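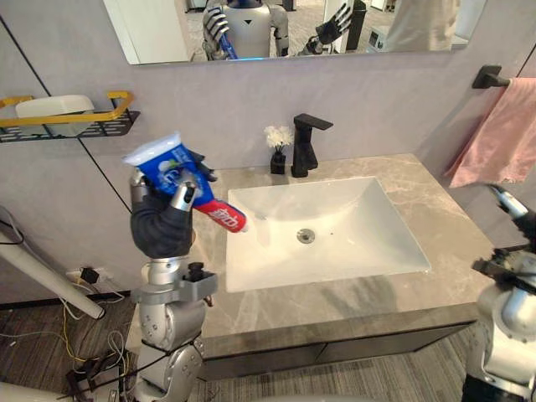 Aino Ojala replied to my last thread that a pause button which stops one arm and lets the other keep going is worse than having no pause button. I agree with her. So this is the longer version of what happened with the toothpaste task, for her and for the people who asked by message.

Background for anyone new. We run a two-armed robot at a mock bathroom vanity in Skotham. The job is to pick up a toothpaste tube, hold it with both hands over the sink, and work the nozzle end. It's a dull task and a useful one. Both arms are tied to each other through a soft object.

The hands are Lalico. The arm controllers are Erness, one per arm. The software that tells both arms what to do is ours, and we call it Ikonen. The fault was in Ikonen. Please don't write to the other two about it.

On Saturday, July 7, 2018 I was running the task with one other person in the room. Both hands were on the tube. The right hand had started to twist and I didn't like the angle of the wrist, so I pressed pause on the tablet.

The left arm stopped right away. The right arm kept turning for another 600 milliseconds and then stopped.

That's a short time. It felt long. The tube folded in the middle and toothpaste came out of the crimped end, which I didn't know it could do.

No one was hurt. No one was inside the tape line. I'm putting that up front in this part of the thread for anyone who is skimming.

First thing I did was press the red button and cut the drives. Second thing was pull the logs before anyone restarted anything. If you take one practical thing from this thread, take that. A restart would have wiped the queue, and the queue was the whole answer.

My first guess was wrong. I thought the right hand had caught on its sleeve or a cable and was working against a load, and that what I saw was the arm unwinding. I spent most of the afternoon on that.

We went over the fabric on both arms by hand. Rolled it down, rolled it back, moved each finger through its range with the power off. Nothing was caught and nothing was torn.

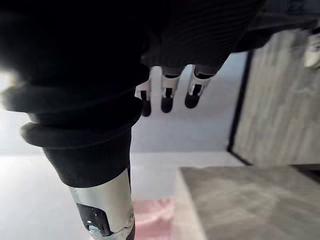 Wrist camera view, sleeve and fingers.

The wrist cameras record all the time, so I also went through that footage. It's not much good for this. The fingers blur when they move and you can't judge timing from it. Joint logs are what you want.

The joint logs showed the right arm wasn't unwinding. It was following commands. Correct, fresh-looking commands, each one a bit further into the twist.

So the right arm never disobeyed anything. It hadn't been told to stop yet.

Here's the cause. Pause goes out from Ikonen as a message, one copy to each arm. On the left it went out on its own channel, ahead of everything else. On the right it went into the same queue as the motion commands and waited its turn.

There were 18 motion commands ahead of it. The arm worked through all of them in order and then read the pause.

It used to be the same on both sides. In April we swapped the network code on the right arm to fix dropped packets, and the new code had one queue where the old code had two. The dropped packets went away and we were happy with it.

I reviewed that change. I read it for packet loss and I didn't ask where pause went. That one is mine.

Why didn't we see it between April and July? On most tasks we run the arms slowly and the queue is nearly empty, so pause gets through fast enough that it looks instant. The twist is the only motion we send in a long batch.

Also, our pause test was bad. It put the robot in its rest pose, pressed pause, and checked that both arms said "paused." Both arms did say "paused." An arm that isn't moving can't show you that it stopped late.

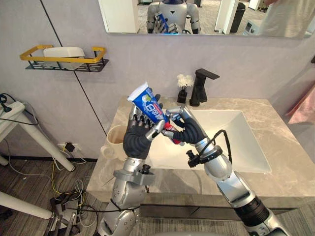 Does the red button go through the same queue? The red button is wired to the drive power and doesn't touch the software at all, and we timed it separately on both arms to be sure.

What we changed, in order:

Pause has its own channel on both arms again. If that channel isn't open, the arm won't enable.

Each controller now drops anything left in its queue when it gets a pause. Before, it would hold the leftover commands and carry on with them at resume. I had forgotten it did that, and I'm not happy about it either.

When both hands are on the same object, either arm stopping now stops the other one. There was no link between them before. We had talked about adding one last year and never got to it.

Batches for the twist are capped at 4 commands. It makes the motion a little rougher. I can live with that.

The new test runs the twist in open air, presses pause in the middle, and measures how far each joint travels afterward. It fails if the two arms differ by more than a small amount. It runs before every session, with the real hands, and it takes two minutes.

We ran the old code against the new test too, to see if it would have caught this. It failed on the first try – good.

A few people asked if the hand was damaged. One fingertip pad on the right hand was lifting at the edge, and we replaced it. I can't say it was from this. Those pads wear out anyway. The rest was cleaning. Toothpaste dries hard in a finger joint, and a soft brush and warm water with the power disconnected got most of it.

On Aino's point, I did think about taking pause off the tablet until it was fixed. We did the simpler thing and put a strip of tape over it, with a note saying to use the red button. The tape came off after the new test had passed for a full week.

I've also changed how I talk about it. Pause is a convenience. It lets you hold a position and look at something. The red button is for when you're worried, and I was worried that afternoon and reached for the tablet because it was already in my hand. The red button now sits where the tablet used to sit.

If your setup has two arms and one operator, go and check where your stop message sits relative to your motion messages. On both sides. I'd like to hear what you find.

Still open: we have the same network code on the spare arm in the back and I haven't tested that one yet. It's tagged and unplugged for now.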